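Home Opinion Field Notes Archive Contact

Search this site Enter keyword Go

The Fault Log Recorded Nothing

By Aldo Zanetti
May 6, 2020

Last July a mobile arm at the Bodora site put a full cup of water onto a live power strip. The strip tripped. The arm finished its motion, reported the task complete and returned to its dock. I was asked to review the incident, and I disagree with most of what was written about it afterward.

The first report blamed grip force. Its authors found that the left finger pad had worn on one edge, so the cup tilted once it carried weight. I accept the measurement. Pads wear, and a worn pad should be a maintenance item. A system in which one worn pad puts water on mains wiring has a different problem, and replacing the pad leaves that problem where it was.

The Rollby controller checks grip by finger position. If the fingers stop short of fully closed, it concludes that something is held. A tilted cup satisfies that test. So does a crushed cup, or a cup lid with no cup under it. The controller had no estimate of load and no means of noticing that the load was falling during the move. About 70 percent of the contents was gone before the arm reached the counter, going by what was left in the cup. 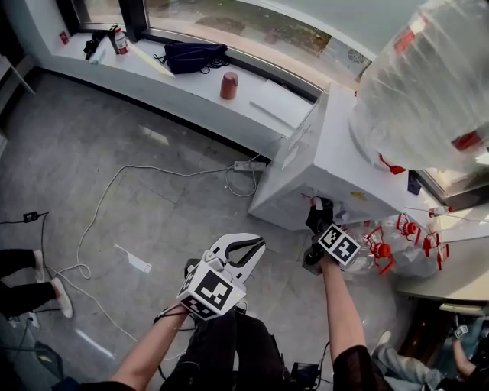
The second matter is the training material. The policy was taught from hand-held gripper demonstrations, and people are very good at hiding failure from a gripper. A person who feels a slip corrects it with the wrist before it amounts to anything. The recorded path shows a small rotation and the episode is marked good. At Bodora, episodes with a spill were deleted as spoiled. The model therefore learned two things from the set: the path to the counter, and that cups never leak on the way.

I would keep those episodes and label them. Sterkov, which supplied the arm, objects that bad demonstrations teach bad behavior. That is true if they go into the same pool. They can be used to train a separate monitor whose only output is a stop.

The third matter is the floor. The site assessment listed trip hazards from cables but did not consider cables and liquid together, as the two appeared on separate forms. Power strips near a water source should be raised or moved before any powered test, and the check belongs to the person who enables the arm.

Batista, the integrator, has since added a load sensor and closed the case. I think it was closed early. The sensor detects a loss of weight, but the response is still to complete the move and log a warning. Water keeps falling during that time. The arm should hold level, stop over a known dry zone and wait for a person to clear it. I have asked for that change in writing and have not yet received a schedule for it.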